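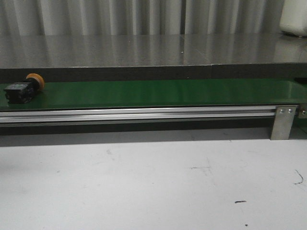

*Green conveyor belt with aluminum side rail and mounting bracket.*

# Starnville Adult Evening Classes: Progress Report to the Flultine Fund

Reporting period: second term of the grant year, ending in November

## 1. Purpose of this report

This report sets out progress on the adult reading and writing program supported by the Flultine Fund. It covers enrollment, attendance, teaching, spending and the changes we ask the Fund to approve for the spring term. It follows the order of the grant agreement, except that childcare and transport are now reported together, as the Fund requested after our last submission.

The program runs at two sites. The Starnville site holds classes on weekday evenings and has done so since the start of the grant. The Vusville site opened at the beginning of this term and offers a shorter timetable. Both sites teach the same course, which is intended for adults who left school early or who learned to read in a language other than English.

## 2. Enrollment and attendance

The agreement set a target of 200 enrolled learners across both sites by the end of the term. That target has been met. Starnville filled its places in the first weeks and has kept a waiting list since. Vusville filled more slowly, and the last places there were taken after the fall break.

Attendance across the term averaged 85 percent. It was steady at Starnville and uneven at Vusville, where the late class suffered from shift changes at local employers. Several learners moved from the late class to the early one during the term, and the early class is now close to its limit.

Learners who miss two sessions in a row receive a telephone call from the program office. Work schedules were the reason given most often, followed by the care of a relative and the cost of travel. We had expected travel to come first, as it did last year. The bus passes introduced this term have probably helped, although we do not yet have enough information to say so with confidence.

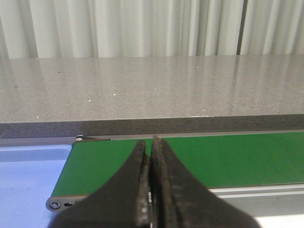 Younger adults remain underrepresented. Most of those enrolled are over thirty, and the outreach carried out through the Starnville library reached mainly people who already knew of the program. For the spring we plan to place notices with hiring offices and the community health clinic, and to offer an open evening before registration closes.

## 3. Teaching and course materials

The course is built on the Priedītis workbooks, which the Fund agreed to support in place of the older set. The change has been well received by tutors. The readings deal with everyday matters such as leases, pay slips, school letters and medicine labels, and they can be used in any order. This suits evening groups, in which few learners attend every session.

We purchased 700 workbooks, enough for the present year and for part of the next. The first delivery was short of the upper-level volume, and tutors at Vusville worked from photocopied units for the opening weeks of term. The supplier has since made up the shortage at no extra charge.

Writing continues to be the weaker side of the program. Learners gain confidence in reading fairly soon, but many are unwilling to write in front of others, and a single weekly writing session is not enough to change that. At Starnville, tutors have tried opening each class with ten minutes of private writing that is not collected or marked. Early comments from learners are favorable, and the practice will be extended to Vusville in the spring.

Tutor retention has been good. One tutor left Starnville for a full-time post elsewhere, and the vacancy was filled before the following month began. All tutors have completed the training required under the agreement – the final session was moved to an early evening start so that those with day jobs could attend.

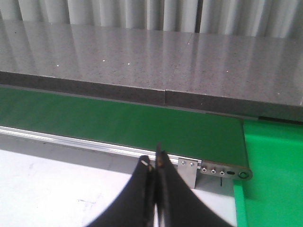

Placement testing needs attention. The present test was written for a smaller program and takes most of an evening to give. Some learners at Vusville were placed too high and had to be moved down, which is discouraging for a person returning to study after many years. We are preparing a shorter test with a spoken section and expect to use it at spring registration.

## 4. Childcare and transport

Childcare was offered at Starnville on every class evening and was used heavily. At Vusville it was offered on early class evenings only, in line with the approved budget. Parents in the late class have asked for the same service, and a request is included in Section 6.

Bus passes are issued monthly to learners who live outside walking distance. The process was slow at first, as each form had to be signed at the Starnville office and returned. Forms can now be signed at either site. The evening service between the two towns remains limited, and learners who miss the last bus have no other public transport.

## 5. Spending

Spending is within the approved budget for the term. Three lines differ from plan:

- **Course materials** are above plan, owing to the purchase of a full year of workbooks in a single order.
- **Tutor pay** is slightly below plan, reflecting the short vacancy at Starnville.
- **Printing** is above plan because of the photocopied units used at Vusville.

No funds have been moved between lines without approval. The full statement of accounts is supplied separately in the format required by the Fund.
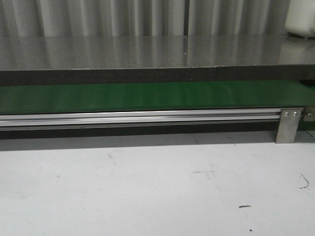

Rent at Vusville will rise in the new year under the terms of the lease. The increase was known when the budget was drawn up and has been allowed for. Heating costs at Starnville are harder to forecast – the building is old, and the evening rate has changed twice since the grant began.

## 6. Requests to the Fund

We ask the Fund to approve the following for the spring term:

1. Extension of childcare at Vusville to late class evenings, to be paid for from the unspent portion of tutor pay and, if that is not enough, from the reserve line.
2. A second weekly writing session at each site, using existing tutors.
3. A change in the reporting date, so that the next report follows the end-of-course assessments.

A decision on the first item before registration opens would allow us to list the service in the spring notice.

## 7. Work planned for the next term

Registration will open at both sites in January. The shorter placement test will be tried first at Starnville with learners from the waiting list, and any changes will be made before it is used at Vusville. The open evening for younger adults will be held at the Starnville library, with tutors from both sites attending.

End-of-course assessments are planned for the last two weeks of the spring term. Results will be reported by site and by level, together with attendance for the full year.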